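2021-05-04 — Farwood cell, right arm faulted again

Right arm stopped on cycle 331 with an overcurrent on the gripper, fault code 44. Left arm kept its hold until I hit the stop.

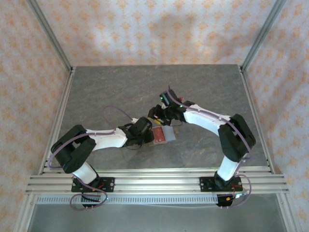 Cleared it, re-homed both, ran 18 cycles at half speed. No fault. Back at full speed it tripped on the second one.
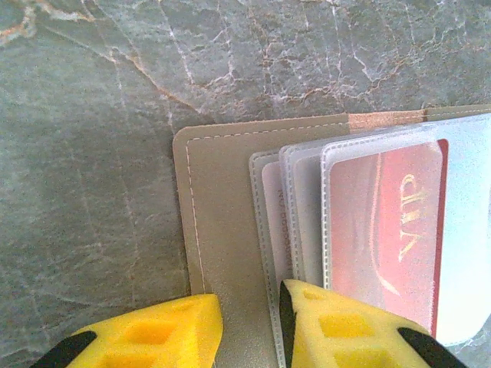 Current limit is still the value Hedegaard gave us in December, set for rigid parts. A card holder is worse: the clear sleeves overlap, and a finger coming in low can catch an edge and pull against the stitching. I think the close command keeps pushing after that.
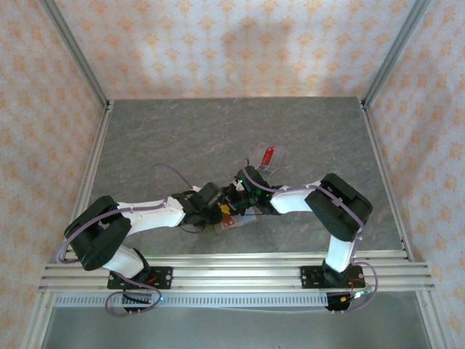
Dropped the limit in the Eria config and added a timeout on close, 1000 ms. Not tested at full speed yet — leave it at half until it is. Keep hands out while the arms are re-homing, the left one moves first.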